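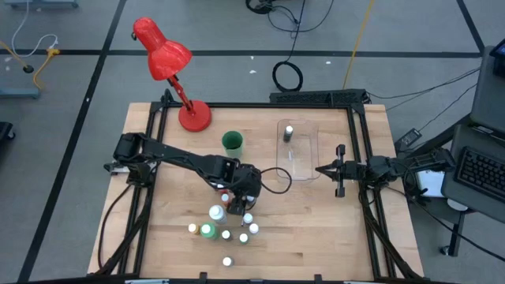 How many small bottles does the Florum clear bin hold?
Up to 20 of the 2 oz size standing upright, fewer if the caps are wide.

Florum Clear Bin, Rectangular
Item 224
Sold by Widville Storage

A see-through bin for vitamins, travel bottles, craft paint and other small things that tip over in a drawer. The corners are rounded and wipe clean with a damp cloth. Fits most bathroom shelves - measure yours first if it is a narrow one.

Hand wash only. Do not use in the oven or microwave. Lid sold separately as item 512.

Bottles, cup and lamp not included.

Orders to Ultberg ship from our Chaturvedi Street store. For case quantities, write to Abhishek Nishad at the order desk. The smoke gray color is back in November.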